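Small arm, big promises: an afternoon at the Plinness open day

The engineer running the Hendora table had heard my first question before. Does it do anything a person with a spare minute couldn't?
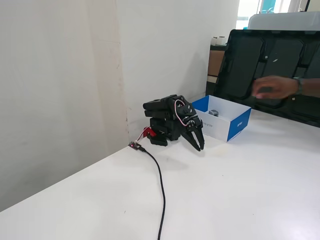
"Not faster, no," she said. "A person wins on speed. We're after the boring hours."

Plinness let visitors in at 11 and had 50 of us through by lunch. Her pitch is that small shops will use arms this size for sorting parts. I asked how often it drops one.

"In May we ran 300 picks and lost nine," she said. "That's with parts it knew."

And with parts it didn't?

"Worse." She wouldn't give a number - I asked twice.

Valentini, a packing firm, is said to be interested. She called that "a conversation." When I asked who pays when an arm jams on a night shift, she said support would come from the Turano office, which opens next year.

"You don't have to believe me," she said. "Come back in the spring and bring your own parts."

I said I would bring screws. She asked what size.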